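Workshop notebook: the break corner, and what to do about the microwave

September 2022
Entered by Minttu Kokkonen

I promised Lesego I would write up the break corner properly before we move anything, and I have put it off long enough that she has stopped asking, so I am sitting down with my tea to do it now.

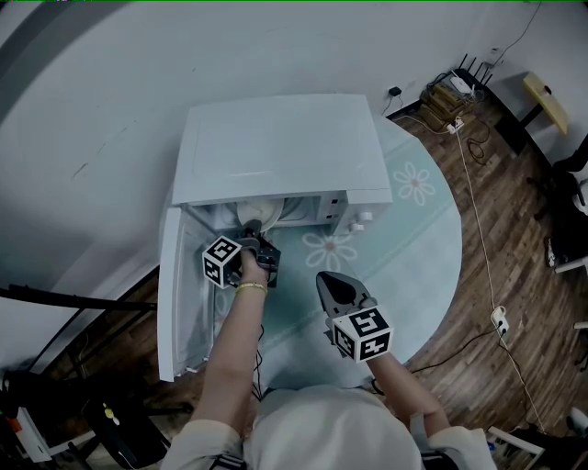
The microwave came up from the old Pitkänen building with us in January, and it was only ever going to be there until the counter was built. The counter has not been built. Meanwhile it has been living on the round table with the flowers, the light blue one that Jarmo's neighbor was giving away, and I have to say I have grown fond of the pair of them. It's a cheerful little table! Everyone who visits says something nice about it. But it is a round table, and a microwave is a square sort of thing, and once the door is swung all the way back to the left there isn't a great deal of tabletop left for your plate, your fork and whatever else you carried over.

So, my notes, in no particular order.

The door. It opens nearly flat against the side, which I like, since you can get at a plate without bumping the door with your elbow. What I don't like is that anyone coming past on that side meets the edge of it with a hip. Urho has done it, I have done it, and Onni did it carrying soup (the soup was fine, mostly). If we turn the microwave a little so the door opens toward the wall, we fix that, but then the left-handed people have to reach across themselves. I tried it both ways with an empty plate and I think a small turn is the answer, just enough that the door stays over the table. I'll mark the place with tape and people can tell me if they hate it.

The plate. We have been using plain white plates out of the cupboard and I would like to keep doing so. The wide ones from the Claswood set catch on the inside when the turntable goes around and then you get that dreadful grinding noise, and somebody always comes running. I measured the widest plate that goes around without touching and it's 29 centimeters. Anything bigger, please cut your pizza in half. Also, plates tend to slide toward the back, and then you have to reach well in and get hold of the near edge to draw them out. Let them stand a moment first if they have been in a while. There are oven mitts on the hook now, two pairs, and I washed them myself.

The knobs. There are two of them, both on the panel at the right. One is power and the other is time, and I know that's obvious to those of us who use it every day, but Lesego's visitors from Trokdale set the power to defrost and stood there for 11 minutes waiting on a bowl of rice, too polite to say a word. I felt awful. I'm going to put two small labels on it. The timer also runs a bit short when you ask for less than 2 minutes, so turn it past where you want and then come back. My mother's did exactly the same thing and she had it for years.

Cords. This is the part I really wanted to write down. There are thin black cables lying across the tabletop, and a long white one going down over the floor to a power strip, and more besides over by the stack with the router on it. I would like the tabletop clear wherever food goes. Jarmo says he can run the floor ones along the baseboard in an afternoon if somebody buys the clips, and I said I would buy the clips, and I have bought the clips (14 in the packet, in my top drawer, help yourself, Jarmo). The router can sit up on a shelf. I never liked it down on the floor by the wall, where it collects dust, and I am the one who sweeps.

The wall. There's a scuff on the white paint behind the table, a long slanting one. Onni thinks it dates from the day we brought the shelving in and I think he's right. A damp cloth did nothing. I'll try the melamine sponge, and if that fails there is half a can of the white left from the hallway.

The yellow table. Lesego suggested swapping it in for the blue one, and I did think about it, but it's a small thing and I wouldn't trust it under a microwave. It would do very nicely for mugs, though. I'd like to try it beside the blue one for a week or two and see whether people put things down on it.

Still to do: tape, labels, sponge, ask at Pultedeck what they want for a plain cabinet with a top deep enough for the microwave. If it's a silly price we carry on as we are and I won't be sorry.

Comments

Urho Seppälä: Fine by me. Could the tape be something other than red? I keep thinking red tape means don't touch.

Minttu Kokkonen: Green it is.

Lesego Ndlovu: Thank you for this! I've apologized to the Trokdale people, who thought it was very funny. Yes to the yellow table for mugs.

Jarmo Kokkonen: Found the clips. They're the small size, good for the black cables but the white one is too fat. I'll pick up some bigger ones.

Onni Pesonen: It was hardly any soup.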